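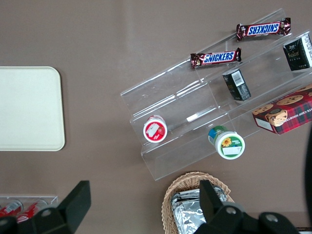

Snack bars, boxed tea and shortbread on a clear acrylic riser.

29 June 2026 - Groleck has added a tiered display riser to its countertop range for small stores and break rooms. The Kondora is made of clear acrylic and has three stepped shelves, each with a vertical lip. It is meant for mixed stock such as candy bars, cookie boxes and small cups. Velex will handle distribution under part number 2359. Risers ship in cartons of six, with a lead time of two weeks. An opaque version - the Mackay - remains on sale.

Contact | Copyright Groleck | Back to top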